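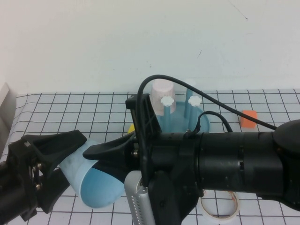 Blue cup on its side in the gripper, pink cup upside down over the left peg.

Projects Tickets Wiki Parts Sign in
Club > Plumis > Tickets > Cup handoff > Arm freezes when finger goes in cup

Ticket 118: Arm freezes right after the finger goes into a cup

Opened by Isla Treloar
Status: open (sort of, see bottom)
Area: cups task, wrist cameras, handoff

OK so I'm writing this one up long because I lost most of two evenings to it and I'd love for somebody to catch what I'm missing. This is the Plumis cups routine we want to run at the Malinowski open house. You all know the plan: pick a cup off the mat, turn it over, put it on a peg, go back for the next one. The first half works great! The turn works great too, mostly. It's the grab where everything goes sideways.

What happens: the arm comes down over a blue cup, one finger goes inside, the other is supposed to close from the outside, and then it just stops. No crash, no beep, the fingers hang there with the cup not held. The Udent window says "grip pending" and stays on that until I hit cancel. If I restart the routine without moving the cup it will sometimes pick it up on the first try, which made me want to throw my laptop.

What I expected: fingers close, grip value climbs, arm lifts.

How often: I left the logger on and went through it afterward. Out of 179 grabs, 20 froze. I know that doesn't sound horrible, but a full run has enough grabs in it that you're pretty much guaranteed one in front of the parents.

Things I checked first (all fine, don't redo these please):

- Cable from the wrist. Wiggled it, swapped it, wiggled the new one. Same.
- Battery and power brick. Same on both outlets.
- Old Vollau firmware. We were on the April build, I moved to the newer one, no change, so I left it on the newer one.
- Finger screws. Tight. I put a paint pen mark on them so we can tell if they creep.
- Calibration. Ran it twice and the numbers matched the ones taped inside the cabinet.

After that I started wondering about the camera, since the grab doesn't happen until the vision step says "rim found." So I added a line that saves a still every time the routine goes into grip pending, and I sat there with a bag of pretzels and ran cups over and over. I tried it on a clear mat and I tried it with the foam cube left near the cup, which is how it'll be at the open house because the cube gets sorted too.

The clear mat was fine for ages. With the cube out it froze much sooner, and I got kind of excited and wrote CUBE??? on the whiteboard. My thinking was that the yellow is so bright it was pulling the exposure down and the pale rim was getting lost against the white squares. It's a thin rim, and almost white from overhead, so you can see how the code would have a hard time with it.

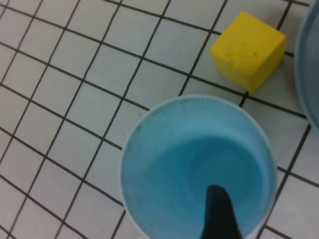 Why I don't think it's the cube anymore

I pulled the saved rim fits and they're good. Like, really good. The circle it draws sits right on the edge of the cup even when the bottom part of the cup is out of view, and the cube doesn't confuse it one bit. I also locked the exposure, put the cube back in the same spot, and got a freeze on my third try. So sorry, cube. Whiteboard has been erased.

What the cube does do is change the approach! When something is sitting next to the cup, the planner swings the wrist so the outside finger has room to come down. That puts the inside finger closer to the middle of the cup than to the wall. Then the close command goes out, the finger has farther to travel, and I think we're hitting the timeout in the grip step before it ever touches anything. The timeout is 100 (milliseconds, it's in grip_settings, and no, I don't remember which of us picked it).

The part I can't explain is why it hangs instead of giving a timeout error. In the code it looks like it should retry. My guess is that the retry waits for a "fingers open" message, and the fingers never finished closing, so there's no open to report. If somebody who wrote that state machine could look, that would be amazing. I read it three times and got lost at the same place each time.

Does it happen with both arms in there?

Yes, and it's worse. I set up the two-arm handoff to see, with one gripper at the near side of the cup and the other one coming down past the far rim. There's really not much room in there for that many fingers. The near one can lean on the rim, the cup shifts a tiny bit, and then the second arm is aiming for where the cup used to be. I'd call that a separate bug, but it ends on the same "grip pending" line so I'm keeping it here until we know.

If you try this, keep your hand on the stop button and set both arms to slow. I mean it, slow!

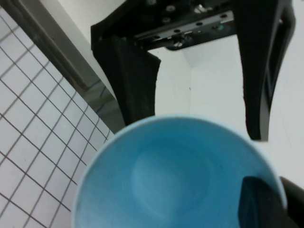
Page last changed 25 June 2021 by Isla Treloar

Update: I raised the timeout to double what it was and turned on the option that makes the inside finger move over to the wall before the close command goes out. One-arm grabs haven't frozen since, with the cube out or put away. I haven't run enough of them to close this, though, and I'd feel better if another person ran a batch on their own laptop, in case mine is just being nice to me.

Two-arm handoff still freezes. The timeout change didn't help there at all. I'm going to try having the second arm take a fresh look at the rim after the first one touches it, which will cost us some time per cup, but I can live with that.

Still to do:

- Somebody look at the retry state, please please
- Put the timeout in the Udent settings panel so we don't have to edit the file by hand
- Make "grip pending" say which arm it's talking about
- Move the handoff problem to its own ticket if the second look doesn't fix it

My changes are on the branch called rim-wait. Don't merge it yet, I left a bunch of print statements in and one of them is rude.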